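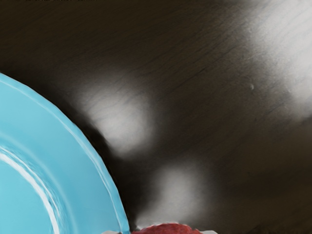 Image credit: Gralstead

How I laid my gravel path

I put in a gravel path beside the vegetable beds last November, and it cost me 486 dollars all in. The digging is the worst bit (sorry, knees!) but anyone with a free weekend can do it.

1. Mark the edges with string. Mine runs 23 feet, from the gate to the shed.

2. Dig down four inches and pull out every root you find. I skipped a few and had dandelions by spring.

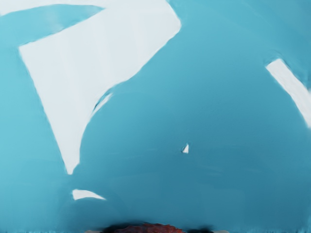

Keep the soil you dig out, too, for filling low spots in the lawn later on.

3. Roll out the landscape fabric. I used Firon, pinned down every 18 inches, and overlapped the pieces by a good hand's width.
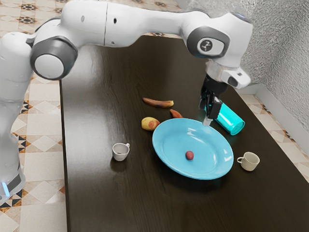 4. Set the edging, then pour the gravel. I went with Paisan pea gravel, two inches deep, and raked it toward the edges as I went. Wet it down with the hose and rake again the next day.

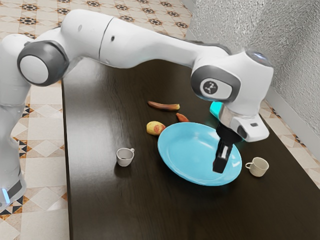

White arm over a light blue plate

Top it up once a year. One bag usually does it for me!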